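Bultusora releases Atix 12 with new storage maintenance for older Android phones

22/12/2024

Bultusora has released version 12 of Atix, its storage maintenance app for rooted Android devices. The update changes how the app trims flash storage, adds a log that can be exported as plain text, and drops the background service that earlier versions kept running at all times.

Atix is meant for phones and tablets that have slowed down after years of use. Android already runs its own trim job, but only when the device is idle, charging and left alone for long enough. Many older devices rarely meet those conditions. Atix lets the owner set a timetable and choose which partitions are included.

In version 11 the app stayed in memory and checked the battery level every few minutes. Version 12 hands this work to the system scheduler and starts only when a job is due. Users who had excluded Atix from battery optimisation can remove that exclusion after updating. The minimum battery level for a job is now 30 per cent by default and can be changed under Settings, Conditions.

The beta ran from July and was tested on 273 device and ROM combinations. Testers sent in 2319 log files, most of them from phones with eMMC storage. Two faults came up repeatedly. On certain custom kernels the cache partition was reported as trimmed when the command had returned an error, and on devices with an encrypted SD card the app closed as soon as the partition list was opened. Both are fixed in the release version.
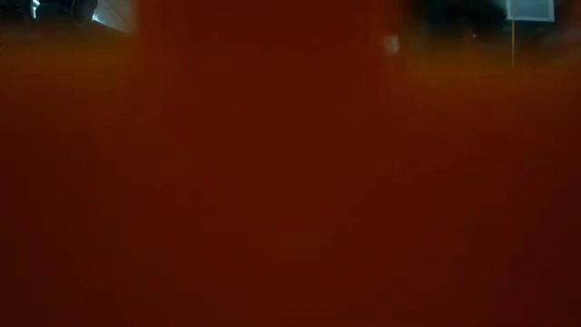 Does Atix 12 work without root access?

Without root, the app can show storage health figures and keep a record of free space, but it can't run a trim. The trim buttons stay greyed out until root access has been granted.

The new log lists each job with its start time, the partition, the amount of space trimmed and any error code. It is kept on the device and is never sent anywhere by the app. To attach it to a bug report, open the log, press and hold any entry, then choose Export.

Version 12 also includes Triltix, a small add-on that was previously a separate download. Triltix adjusts the read-ahead value for internal storage and restores the original value on request. Anyone who has the old stand-alone version installed should uninstall it before updating, as the two will overwrite each other's settings at boot. Triltix is off by default.

Settings from version 11 are carried over. Settings from version 10 and earlier are not, and the timetable will have to be set up again. The three old profiles have been replaced by a single list of options, so users of the "Nightly" profile should check that the start time is still the one they want.

Atix 12 needs Android 6.0 or later. It remains free and has no adverts. The optional Upadhyay theme pack, which removes the blue header and adds a true black background for OLED screens, is sold separately inside the app. Existing buyers can restore it from the About page.

The update is being offered to existing users in stages. The full package is also available from the downloads page on the Bultusora website, together with the change log and the checksum.

Bug reports and press enquiries should be sent through the contact form on the same site. Please give the device model, Android version and kernel version with any bug report.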